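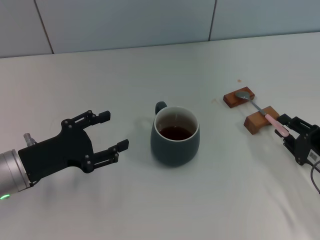 Fig. 14.1 Dark-glazed mug with a white rim, and a spoon rest made from two wooden blocks.

Chapter 14
Serving Hot Drinks at the Table

What you will learn
In this chapter you will learn how to choose a cup or mug for a hot drink, how full to pour it, and where to put it down. You will also learn how to set out a spoon and how to clear and check the table after the guest has left. The practical task is on the last page of the chapter and takes 20 minutes.

Words to know
Rim: the top edge of a cup or mug.
Glaze: the thin, glassy coat that is fired on to pottery.
Spoon rest: anything made to hold a spoon off the table.
Cover: one place laid for one guest.

14.1 The mug

In Chapter 13 we dealt with cold drinks, and most of the work was in the glass. With hot drinks the cup has more to do. It has to keep the heat in, give the guest something safe to hold, and stand steady on a surface that may not be quite level.

Mugs are thicker than teacups and are normally served without a saucer. A straight-sided mug stacks well and is easy to dry. A rounded mug, wider at the middle than at the rim, loses a little less heat from the top, but it takes up more shelf space and should not be stacked more than two high. The one in Fig. 14.1 is of the rounded sort.

Look inside a mug before you use it. A white inside shows the colour of the drink, and a guest who takes milk will judge how much to add by looking. It also shows stains. Brown rings left by tea will come off with bicarbonate of soda on a damp cloth. Do not use wire wool, as it scratches the glaze and the next stain will be harder to shift. Run a dry finger round the rim. Any mug with a chip goes to the breakages box, however small the chip is.

14.2 How full to pour

New staff nearly always pour too much. A full mug looks generous on the counter, but it has to be carried across a room and then lifted by someone who may be talking at the time. Where the guest adds milk at the table, stop a little over halfway. Where the milk has already gone in, leave a finger's width below the rim.

A 700 ml pot will fill two mugs of ordinary size with a small amount left over. If the guest has ordered a pot, pour nothing yourself unless you are asked to. Put the pot down with its handle towards the guest and the spout facing away from everyone.

14.3 The spoon and its rest

A teaspoon is used for a few seconds and then has to go somewhere. With a saucer there is no difficulty. With a mug there is no saucer, and a spoon put straight down will mark the table or the cloth. This is the reason for the spoon rest.

Spoon rests come in china, metal, glass and wood. Some are made in one piece with a hollow for the bowl of the spoon. Others are plain bars or blocks, sometimes used in pairs, so that the spoon lies across them. Wooden rests are pleasant to use and make very little noise, but they must be wiped and dried by hand. They will split if they go through the dishwasher.

Place the rest to the right of the mug, near enough to reach without stretching. A left-handed guest may move it across. Leave it where they put it.

Case study: the Nimri Tea Room, Flelledham

The Nimri has 20 covers and one small kitchen. When Demetrio Herrero took over as manager in December, it was using cups and saucers for everything. The saucers filled half the dishwasher at every load. He changed to mugs for all tea except afternoon tea, and bought wooden rests and heavier teaspoons from Rolletance, a supplier in Zadport.

The change was not all gain. There were fewer pieces to wash, but the rests had to be done by hand, and in the first weeks several were put through the machine by mistake and had to be thrown away. Regular guests also asked where to put their used teabags. Herrero now sends out a small dish with any mug that has the bag left in it. The cups and saucers are kept on the top shelf, and a guest who prefers them only has to ask.

Before you read on
Find a mug at home or in the training kitchen and pour water into it to the level you would serve. Carry it across the room and back – at your normal walking pace – and put it down on a cloth. Note any spills in your workbook, then compare your level with the advice in 14.2.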